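The Trial Month

The arm came from Plirnholm in July, in two boxes, with a letter that said we could keep it for 19 days and pay nothing. After that it was 700 dollars, and then a smaller amount every month for the service they called Kimum. My uncle Ayman Awad read the letter twice at the counter of his café and put it under the till.

"Seven hundred," he said. "For this price I can have a cousin."

Rania Geagea, who had run the kitchen longer than I had been alive, did not look at the letter. She looked at the arm. She said it was the colour of a hospital.

The programme was simple to start. You put things on the table, you told the tablet where each thing must go, and the arm would learn the habit of your kitchen. The brochure promised it would know us in 6 evenings. I was the one who stayed after closing, because I was young and my uncle believed that young people are born understanding tablets.

On the fourth evening Rania stayed too. She said she only wanted to finish her tea. But she pulled a chair near, and she watched me bring out bowls and fruit and cloths from everywhere, until the wooden table was crowded with them.

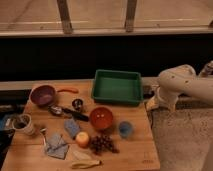 "You give it too much," she said. "When I began here, Ayman's mother gave me one onion. One! The next day, two."

"It's not a person, Auntie."

"I didn't say person. I said too much."

I pressed start. The arm waited a little, as it always did, and I felt ashamed for it, the way you feel for a child who forgets the song at a school concert. Then it moved, very slowly, and picked up the cup I had asked for. It held the cup in the air – I think it did not know yet where was home.

Rania put down her tea. She leaned over and tapped the place with one finger, near the tray.

"There, habibi," she told it. "Put it there."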